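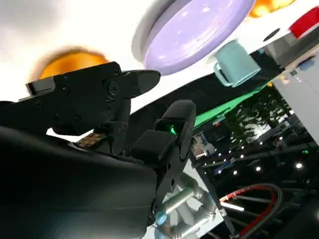
**Allport Recipe Archive Club**

Welcome, and thank you for stopping by! This folder holds 3437 handwritten baking cards, typed up with every odd spelling left in (we do love them), plus 212 still waiting on a second read. 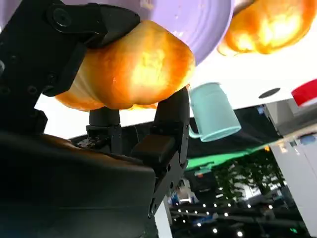
A reader wrote in to ask whether oven temperatures had been converted, as the Erdem cards seemed to mix both scales. They do, and `temp_unit` now says which.

- `cards.csv`: one row per card
- `notes.csv`: margin notes, February batch onward

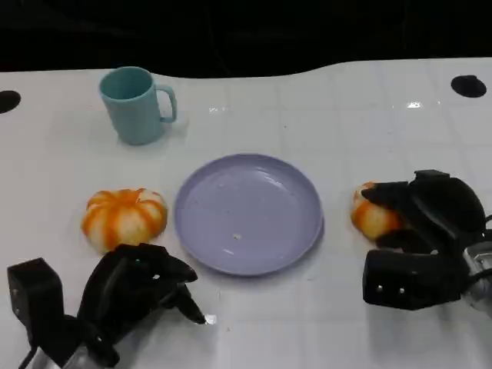 Blank cells in either file mean the ink was too faded for us to read.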